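December 2022
Vusumuzi Sithole

Chapter 6
Learning to Insert Parts from Demonstrations

In the last chapter the robot learned to pick up an object and put it down in a free place. A small error did little harm there. If the cup stood one centimetre too far to the left, the task was still done. Now we come to tasks where the last few millimetres decide everything. A memory module must meet its slot along the whole length, and it must be pressed with enough force, but not so much that the board is bent.

The method of this chapter was developed in the Vuten project, in the workshop at Zasavthorpe. An operator moved the arm by hand through the complete insertion, and the system recorded the joint positions, the force at the wrist and the pictures from the wrist camera. In total 900 demonstrations were collected. From these records a policy was trained, which means a function that receives the present picture and force and gives back the next small movement.

We use an open desktop computer as our main example through the whole chapter. It is a difficult place to work. The slots are narrow, cables hang over the working area, and the gripper itself covers a part of what the camera should see. The reader should keep this last point in mind, for we return to it in Section 6.3.

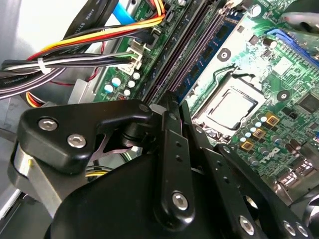 Figure 6.1. Wrist camera view inside the computer. The middle finger link points towards the memory slots; one slot holds a blue module.

The first policy was trained on pictures only. It brought the module near to the slot quite well, but in 100 test trials it finished the insertion only 22 times. When the force signal was added to the input, with the same demonstrations, the number rose to 68. Both policies were tested on the same machine, which was not used in the training.

How should we understand this difference? Before contact, the picture carries almost all the useful information. After contact, the picture changes very little, while the force changes a lot. Szénási, who repeated the trials in September with a second arm named Edo, found that most of the remaining failures began with a wrong angle at the first touch. More force did not correct them. The arm had to go back and approach again.

Section 6.1 explains how the demonstrations are recorded and cleaned. In Section 6.2 we write the policy in mathematical form and train it step by step. Section 6.3 treats the hidden parts of the picture, and Section 6.4 the recovery after a bad first contact. The reader who has not yet studied force control should first read Section 4.5.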